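Unit 5. Labels, warnings and the short sentence
Course handout, Writing for the Workplace (evening group)
Prepared by Shuk-fan Lau

Before class, please read the two texts from the Cirnley booklet, the one on storage of cleaning products and the one on the goods lift. We will compare them in pairs. Bring a pencil, as we will write on the copies.

In the last unit we looked at long instructions. Now we go to the other end: texts of one line, or only one word. Such a text has no room for politeness and no room for a second explanation. The reader is usually standing, often busy, and perhaps reads in a second language, as I do myself. 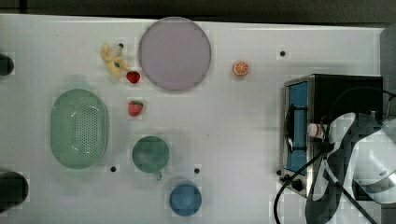
What is a signal word?
It is the first word of a warning, for example "Danger", "Warning" or "Caution", and it tells the reader how serious the risk is before the risk is named.

After the signal word we normally find the hazard, then the result, then the action. Compare:

Caution. Hot surface. Can burn skin. Do not touch.
Please be informed that touching of the surface should be avoided due to high temperature.

The second version was in the first draft of the Zestolmont canteen manual. The verb has disappeared into "touching of", and the reader must wait until the end for the word "temperature". Students like this style because it sounds official. I ask you to resist it.

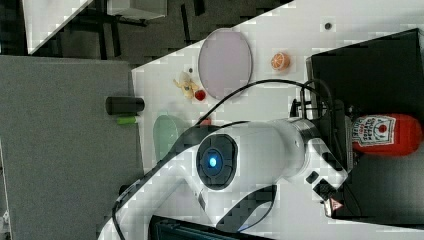
Position is part of the grammar of a label. A sentence on page 2 of a manual can say "the surface" and lean on the sentence before it, but a label has only the thing it is stuck to. The little yellow and red triangle near the base of the white arm is placed directly on the casing, so the casing works as the missing noun. When you write your own label, first decide where it will be put, and only then which words you can leave out. Articles usually go first ("Keep door closed"). "Not" must never be left out or put on a separate line.

Homework for September: rewrite the Onda kettle leaflet as 2 labels and a short text of no more than 700 characters. Ng, chapter on imperatives, will help with the verbs.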